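家の汁もの聞き書き 冬の参加者を募集します

Zilley編集室では、ご家庭で作られてきた汁ものの話を聞き、文章にして残す「家の汁もの聞き書き」に加わってくださる方を募集しています。味噌汁でも、すまし汁でも、粕汁でも、けんちん汁でも、名前のついていない「いつものあれ」でもかまいません。お料理の腕前も、文章の経験も問いません。人の話を聞くのがわりと好きで、聞いた話をすぐに忘れてしまうのはもったいないなあと思ったことのある方なら、きっと楽しんでいただけると思います。

前回の募集のときに「結局、何をする集まりなのかよくわからなかった」というお便りをいくつか頂戴しましたので、今回は少し長めに書かせていただきますね。お急ぎの方は後半の「募集の内容」からお読みください。お急ぎでない方は、どうぞお茶でもいれて、ゆっくりおつきあいいただけたらうれしいです。

■はじまりの話

聞き書きを始めたのは、編集室のアルヴォ・オクサネン（Arvo Oksanen）が、引っ越してきたばかりの町で隣の家のおばあさんから鍋を一つ借りたことがきっかけでした。返しに行ったら、その鍋でそのまま里芋の汁を作ってくださったのだそうです。だしは煮干しで、頭もはらわたも取らない。苦くならないのですかと尋ねると、「苦いのがお父さんの好きな味だった」というお返事で、そこから話が長くなり、帰るころには外が真っ暗になっていたといいます。

オクサネンはその晩、聞いた話を覚えているかぎり紙に書きました。作り方は半分ほどしか思い出せなかったのに、おばあさんが芋の皮をむきながら話していた、橋のたもとの豆腐屋のことや、お嫁に来た最初の冬に味噌の塩加減を間違えて一日泣いていたことのほうは、すらすらと出てきたそうです。翌日、編集室にその紙を持ってきて、みんなで回し読みをしました。わたしたちの仕事はもともと町の冊子や案内を作ることで、料理の本を手がけたことはありませんでしたから、さてこれをどうしたものかと首をひねりながら、それでも全員が自分の家の汁の話をしたくてたまらなくなって、その日は仕事になりませんでした。

それから少しずつ聞き集めたものが、いま手元に911枚のカードになって残っています。一枚に一つの汁。短いものは数行、長いものは裏まで小さな字でびっしり書いてあります。分量が「おたまで適当に」としか書かれていないものもたくさんあります。それでいいのです。分量のきちんとした作り方は立派な料理の本がいくらでもありますし、わたしたちが残しておきたいのは、その「適当に」と言ったときの声の感じのほうですから。

■どんな話が集まっているか

少しだけご紹介します。お名前は伏せてありますし、どれもご本人のお許しをいただいて載せているものです。

海の近くで育った方の、わかめの味噌汁の話。春先は生のわかめを鍋に入れた瞬間に色がぱっと変わるので、きょうだいで台所に並んでそれを見るのが楽しみだった。見終わると満足して、肝心の汁はあまり飲まずに叱られた。大人になって町に出てから乾燥わかめしか使わなくなり、自分の子どもにあの色を見せたことがないのを、話しているうちに急に思い出されたようでした。

お寺の台所で手伝いをしていた方の、法事の日の汁の話。大きな鍋で作ると味が決まるのが遅いので、途中で味見をしてはいけないと教わった。途中で味を見ると足したくなり、足すと最後に必ず濃くなるのだそうです。「待っているあいだは漬物を切っていればいい」とのことで、このお話をうかがってから、編集室では煮詰まったときに「漬物を切ってきます」と言って席を立つのがはやりました。

長く単身赴任をしていた方の、卵だけの汁の話。湯に醤油をたらして卵を流すだけのもので、ご本人は「こんなものは料理じゃない」と何度もおっしゃるのですが、火を止めるところ、卵を落とす高さ、椀に移すまでの間合いと、聞けば聞くほど細かいのです。定年で家に戻ってからは奥さまが作ってくださるので、もう作らない。でも奥さまが留守の日には、ちょっとだけうれしくなって鍋を出すとおっしゃっていました。

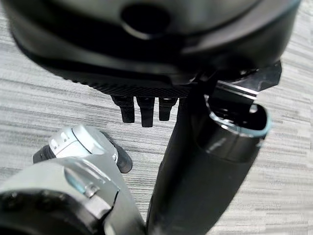

カードを読んでいると、同じ名前の汁なのに隣の家ではまるで違うということがしょっちゅうあります。豚汁に入れるのがじゃがいもか里芋かなどというのはまだ序の口で、牛蒡を先に炒めるか炒めないか、味噌を二度に分けるか、こんにゃくを包丁で切るか手でちぎるか、七味を置く家と置かない家。どちらが正しいかを決めるための集まりではありませんので、「うちではこうです」と「そちらではそうですか」がいつまでも続きます。これがほんとうに楽しくて、初めて来られた方もだいたいお茶が冷めるまで話しこんでいかれます。

もちろん、楽しい話ばかりではありません。亡くなった方の味を再現しようとして何年もかかっている方、戦後の食べるもののなかった時分のことを初めて口にされる方、汁の話をするつもりで来られて、途中からお姑さんとの長い年月の話になる方もいらっしゃいます。そういうときは、ペンを置いてただ聞いてください。カードが白いままで終わる日があってもまったく困りません。次の機会があるかもしれませんし、なくても、その時間は無駄にはならないとわたしたちは考えています。

■参加される方にお願いすること

お願いするのは、大きく言えば「聞く」「書く」「読んでもらう」の3つです。

まず、聞くこと。お話をうかがう相手は、ご家族でも、ご近所の方でも、職場の先輩でもけっこうです。お心当たりがない方には、編集室から語り手の方をご紹介します。一人で行くのは心細いという方は二人組でどうぞ。これまでの参加者にも、ずっと二人組で通されている方がいらっしゃいます。片方が話を聞き、もう片方が書きとめるという分け方もできますし、帰り道に「さっきのあれ、どういう意味だったんだろう」と話し合えるのも二人組のよいところです。

録音は、語り手の方がよいとおっしゃった場合だけにしてください。機械が目の前にあると急によそゆきの言葉になってしまう方もいらっしゃいますので、迷ったときは手帳だけで十分です。台所に入れていただけるようでしたら、ぜひ台所で。鍋のしまってある場所や、味噌の容れものや、窓から見えるものが、次の質問を連れてきてくれます。

次に、書くこと。専用のカードをお渡ししますが、お手持ちの紙でもパソコンでもかまいません。標準語に直す必要はありません。むしろ直さないでいただきたいのです。「しょっぱい」と「塩辛い」と「からい」では、その人の舌の上で起きていることが少しずつ違うような気がします。読めるかどうか心配な言葉には、欄外に意味を書き添えていただければ大丈夫です。

最後に、読んでもらうこと。書き上がったものは必ず語り手の方にお見せして、直すところがないかをうかがってください。目の疲れやすい方には声に出して読んでさしあげてください。ここで思いがけず続きの話が始まることがよくありまして、「そういえば、あのとき入れていたのは葱じゃなくて、せりだった」というような、いちばん大事なところが最後の最後に出てきたりします。ですから読み合わせの日は、後ろに予定を入れないでおかれるのがよいと思います。

■できあがったものの行き先

集まった聞き書きは、編集室の冊子『Pirania（ピラニア）』に載せていきます。どうして汁の冊子がピラニアなのかとよく聞かれます。創刊のときに名前の候補を黒板に書き出していて、字の下手な者が書いた別の言葉を全員がそう読んでしまい、もとが何だったのか本人も思い出せないので、そのまま決まりました。物騒な名前のわりに中身はおだやかですので、安心してお手に取ってください。

冊子は一冊1099円で、編集室の窓口と、一階の喫茶トート（Tóth）で扱っています。参加された方と語り手の方には、文章の載った号を差し上げます。語り手の方がご家族に配りたいとおっしゃる場合はご相談ください。紙の冊子に載せることを望まれない方のお話は、カードのまま編集室で大切に保管し、外には出しません。どちらにするかは、途中で気が変わってもかまいません。

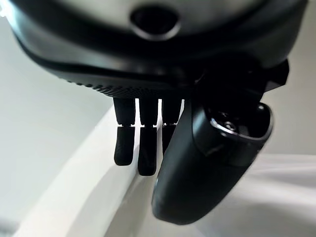
横に並んだ黒い指。すき間から明るい背景がのぞく。

次の号は2月に出す予定で準備を進めています。ただし、今回の募集で参加される方の文章を急いで次の号に間に合わせる必要はまったくありません。じっくり何度も通って書かれたものを、できたときに載せるのがいつものやり方です。前の冬に聞きはじめて、まだ書いている途中という方もいらっしゃいますし、催促はいたしません。ときどき「お元気ですか」という葉書が届くと思いますが、それは催促ではなくて、ほんとうにお元気かどうかを知りたいだけですので、どうぞ気になさらないでくださいね。

■顔合わせと読み合わせの会

参加が決まった方には、まず顔合わせの会に来ていただきます。会場は編集室のあるスティムソープ館（Stimthorpe）の二階です。坂の途中の古い建物で、表の看板がとても小さいものですから、通り過ぎてしまう方がたくさんいらっしゃいます。一階が喫茶トートですので、コーヒーの匂いを目印になさってください。階段が少し急です。上り下りに不安のある方は、あらかじめお知らせいただければ一階の奥の席で行います。

顔合わせでは、これまでのカードを何枚か声に出して読み、そのあと隣の方とお互いの家の汁について聞き合う練習をします。練習といっても、お手本があるわけではありません。ただ、聞かれる側になってみると、どんな質問がうれしくて、どんな質問だと黙りたくなるのかが自分の身にしみてわかります。「おいしかったですか」と聞かれても「はい」で終わってしまいますが、「誰の椀から先によそっていましたか」と聞かれると、不思議なくらい食卓の様子がよみがえってきます。

この日のお昼は、みなさんで汁を一つ作っていただきます。具は前の日に市場で見て決めます。食べられないものやアレルギーのある方は、申し込みのときに必ずお書きください。だしも含めて見直しますので、遠慮はいりません。おにぎりはこちらで用意します。お椀だけは、ふだんお使いのものをお持ちいただけますか。いろいろなお椀が机に並ぶのを眺めるのも、この会の楽しみの一つなのです。

読み合わせの会はその後おりおりに開きます。出席は自由で、書いたものがなくても、聞くだけでもかまいません。お子さん連れの方もどうぞ。静かにしていなければいけない会ではありませんので、赤ちゃんが泣いても鍋が吹きこぼれても、話はだいたいそのまま続いています。

■募集の内容

名称　家の汁もの聞き書き　冬の参加者
対象　高校生以上の方。お住まいの場所、国籍は問いません。日本語で話を聞き、書くことができれば、ほかの言葉が混ざっていても歓迎です。
参加費　無料（顔合わせの会の昼食代も編集室で負担します）
交通費　語り手の方のところへ行かれる際、1回につき最大2000円をお支払いします。領収書のいらない範囲ですので、行き先をメモしておいてください。
謝礼　お金での謝礼はありません。文章の載った『Pirania』をお送りします。
持ちもの　筆記用具、ふだんのお椀
会場　スティムソープ館　二階　Zilley編集室
世話役　アルヴォ・オクサネン

遠方の方は、顔合わせの会に電話で加わっていただくこともできます。その場合、お昼の汁はご自宅で同じものを作っていただけると、いっしょに食べている気分になれて、こちらもうれしいです。

■お申し込みの方法

お葉書かお手紙、または編集室の窓口で、次のことをお知らせください。お名前とふりがな、ご連絡先、食べられないもの、語り手のお心当たりがあるかどうか。それから、思い出に残っている汁ものを一つ。これは選考のためのものではなく、顔合わせの席を決めるときに使います。似た汁の方どうしを隣にするか、うんと違う方どうしを隣にするかで毎回もめるのですが、それはこちらの話ですので気楽にお書きください。

お返事は、届いたものから順にお出しします。お申し込みがたくさん重なったときは、顔合わせの会を日を分けて開きますので、お断りすることはありません。少しお待たせするかもしれませんが、そのぶん市場のものが変わって、別の汁が食べられると思っていただけたらと思います。

■よくいただくご質問

料理がまったくできないのですが、とおっしゃる方がとても多いです。大丈夫です。料理をなさらない方のほうが「いま何をしたんですか」と素直に聞けるので、かえってくわしい聞き書きになることもあります。お昼の汁作りでも、葱を洗う係、火を見ている係、お椀を拭く係と、いろいろな居場所があります。

ラーメンやカレーは汁ものに入りますか、というご質問もいただきます。語り手の方が「うちの汁だ」とおっしゃるなら入ります。外国のスープも同じです。オクサネンのカードには、鮭とじゃがいもを牛乳で煮たお母さんのスープのことが書いてあって、ディルが手に入らない日は三つ葉で作るそうです。お母さんには内緒にしているとのことですが、こうして書いてしまいました。

自分自身の話を書いてもいいですか、という方へ。もちろんかまいませんが、できればどなたかに聞いてもらってください。ひとりで書くと飛ばしてしまうところを、聞く人は「え、それは何ですか」と拾ってくれます。お相手がいなければ、編集室にいる者が喜んでうかがいます。

語り手としてだけ参加したい、というお申し出もたいへんありがたいです。お葉書に「話します」と書いてお送りください。ご自宅に来られるのは気が重いという方とは、喫茶トートの窓ぎわでお話をうかがっています。

寒い時季ですから、お体を大事に、あたたかいものを召し上がってお過ごしください。みなさまのお便りを、編集室一同お待ちしております。

Zilley編集室

最終更新：2025年11月22日

最近のお知らせ
・『Pirania』次号の校正を手伝ってくださる方へ
・喫茶トートの冬のメニューと営業時間について
・読み合わせの会の記録「粕汁に鮭か鰤か」
・味噌の容れもの、お譲りします
・聞き書きカードの書き方（手書きの方向け）
・スティムソープ館の階段に手すりがつきました

コメント

なずな
前の冬に母と二人組で参加しました。母の実家の汁の話を祖母に聞きに行ったのですが、母も初めて聞くことばかりで、帰りの電車でずっとしゃべっていました。迷っている方はぜひ。お椀は布で包んで持っていくと安心です。

坂の下のもの
豚汁は里芋です。これだけは譲れません。葉書を出します。

kinako
夫が語り手になれそうなのですが、話し出すと二時間は止まりません。それでも大丈夫でしょうか。

Zilley編集室
kinakoさま　大歓迎です。二人組でうかがって、途中で書く係を交代しますね。坂の下のものさま、お席はじゃがいも派の方のお隣でもよろしいでしょうか。お葉書お待ちしています。

みつば
三つ葉で作るスープ、まねしてみたらおいしかったです。オクサネンさんのお母さまには黙っておきます。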